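Bosstead keeps its colour, for now

April 11, 2024

The town of Bosstead has decided not to decide what colour its water tower should be.

After two hours of discussion at the Listulus Road hall, council voted to put off repainting the tower until after the next budget, leaving it the shade it has worn for years. The original paint tin called it Harbour Mist. Most people who live under it call it grey.

The trouble started in March, when the town asked residents to pick from a shortlist. It received 1,405 responses, a remarkable figure for a place where the last survey, on bin collection, drew 299. Staff put this down to the weather. The weather had been fine.

Cetotari Green came first, narrowly, ahead of a blue named Shakya. A good number of people ignored the shortlist altogether and wrote in grey, which was not on offer. Others wrote in grey and then explained at length which grey they meant. One form came back with a chip of paint taped to it, and the town has asked that whoever climbed up to get it please not do so again.

Green might have carried the day if the sample panel had not gone up beside the library. It looked like a pale mint in the morning and something closer to pea soup by late afternoon. Letters followed. The blue panel fared no better, having been hung next to the recycling depot, which is also blue, and which now has a small but loyal following of its own.

Supporters of a change say the tower is the first thing visitors see from the highway and that it currently tells them very little. Supporters of grey say this is the whole appeal. It goes with the sky for much of the year, it doesn't show the dust, and it has never been the subject of a letter to the editor, at least until this spring.
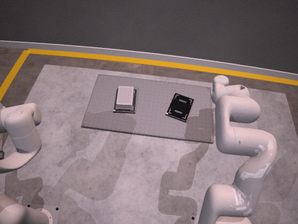
Xóchitl Tovar told the meeting that grey had been given a raw deal. She said people called it dull without ever looking at it, that there was a warm one and a cold one and a dozen in between, and that anyone who had tried to match a fence to a shed would know as much. She would accept green, she added, if somebody could promise her which green it would be at four in the afternoon. No promise was forthcoming.

Council then considered a compromise in which the tank would be green and the legs grey. This pleased both sides for several minutes, until someone asked about the ladder.

There is also the matter of money. Two coats and a primer were priced earlier this year, and the quote came in at over $2,000 more than the town had put aside. The painter has offered a modest discount for staying with the existing colour, on the grounds that any missed spots would be harder to find.

The sample panels will stay up through the winter so residents can judge them in poor light. Comment forms are at the library desk and the pool office, and will be accepted in any colour of ink. The shortlist will be reviewed before the next round, and the town clerk confirmed that grey has now been added to it, in one shade only.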